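Last updated: Monday, June 24, 2019

Marlene Robichaud on 23 years of reupholstering other people's chairs

Caught Marlene between jobs at her shop in Pladden. Phone rang twice. She ignored it both times.

She started with a single wing chair from her aunt's porch. Took it apart on the kitchen floor, couldn't get it back together. "I had a coffee can full of tacks and no clue," she says. "My husband ate standing up till March."

These days it's mostly dining sets, plus the odd church pew. Wait is about 17 weeks. She won't rush and she wont take leather.

"People bring me a chair and apologize for it. I tell them, I've seen worse before breakfast." 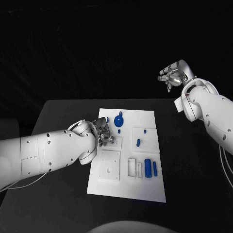
On fabric

She buys from Marciniak, an outlet two towns over, and always gets an extra yard. Dark colors for anyone with kids. Velvet she'll do, but grudgingly – "it shows every time you change your mind."

Worst job? A sofa bed. Springs everywhere, 3 days, one stitch in her thumb. She charged $20 too little and still brings it up.

Does she want to retire? Long pause. "I've got a settee in back I promised my sister. After that, ask me agian."

Comments

Pat_W: She did our kitchen chairs, still tight as a drum. Worth the wait.

oldhouse_joan: Does she do window seats? Ours is a weird shape

Terry: Why no leather?? Wish you'd asked.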